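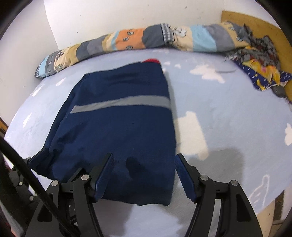 Trultell's second record is out and we've had it on in the office since lunch. Short version, get it. Longer version below, typed fast because the gig guide still needs doing.

For anyone who missed them the first time, Trultell are the four-piece from Rankin who put out a tape two summers back, mostly live takes, mostly drum machine and one very loud bass. Sold out of 80 copies at the launch and that was that. No repress. You'll see one pop up online now and then for silly money. Don't pay it, the whole thing is going back up for download next month with the two songs that got left off.

The new one is called Flenberg. Nine tracks, 34 minutes if you let the last one run right out. Recorded over the winter in the hall behind the old Rankin bowls club, which has a tin roof, and you can hear it. Rain all the way through track three. They left it in. Good call.

Big change is the singing. First tape had hardly any, just shouting off to the side. Now there's proper verses, and harmonies on at least half of it, and the words are up front where you can follow them. Lots about night shift, the bus home, sharing a house with people you never see awake. "Carpark" is the single and it's the obvious one, big chorus, handclaps, will get played to death on community radio. Fair enough. My favourite is the one after it, "1331", named after the street number of the first place they rehearsed. Starts as nothing, one keyboard note and a snare, and then the bass comes in at the two minute mark and the whole thing tips over. Played it three times in a row on the tram and missed my stop.

Not all of it lands. Track six is a slow one that wants to be a country song and doesnt quite get there. The interlude on side two is forty seconds of somebody tuning. I'd also have mixed the drums higher on "Low Beam", which was a monster when they did it live in February and is a bit polite here. Small gripes. The closer makes up for it, eight minutes, trumpet from one of the Jidum horn section, everybody singing the same line over and over until the tape clicks off.

We asked the band a few quick ones by email. Did they mean to make a quieter record? "No, the neighbours meant us to." Will the tin roof be back for album three? "If the bowls club renews the lease." Favourite song to play? Split vote, two for "Carpark" and two for the tuning interlude, so make of that what you will.

Vinyl is a run of 400, half black and half a sort of cloudy green. Green is band and shop only, no online sales. There's a lyric sheet, folded, with all the words set out in the drummer's handwriting, which is neater than you'd expect. Cassette to follow when the plant gets back to them.

Launch show is at the Jidum Rooms at the end of the month. Doors 7.30, first band 8, Trultell on by 10 sharp becuase there's a curfew and the venue does mean it. Tickets are $13 ahead, a bit more on the door if there's any left. All ages upstairs, bar downstairs. Card only at the bar, cash only at the merch table, so bring both. The lift is working again, ring the venue if you need the side entrance opened.

After that they head up the coast for a run of shows, dates still being sorted. A couple of them are house shows and won't be advertised, so if you're up that way get on the band's own mailing list as well as ours.

Two double passes to give away to the launch. Reply to this email with JIDUM in the subject line and tell us the best song you've ever heard through a wall. Closes midday the day before the show, winners get an email back. If you've won something off us already this year let someone else have a go please.

Next issue, the winter compilation, and the gig guide in its new spot up the top where you all asked for it.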